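Fixing dropped corners when folding cloths (12 comments, 9 shares)

The Plakex manual blames a dropped corner on low grip force. I doubt it. We turned ours up by 25 per cent and it still let go, with more strain on the fingers.

Stop the arms before reaching in. Set the force back to default, then check that both pads close on the hemmed edge – a pinch of fluff alone will slip. Run the lift at half speed.
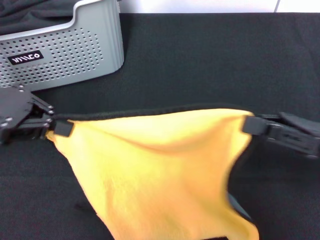

Anong Sukprasert replied that half speed only hid the fault on her pair, and a worn left pad was the cause.

Fair enough. Swap the pads left to right and repeat the lift. If the drop changes sides, replace the pad.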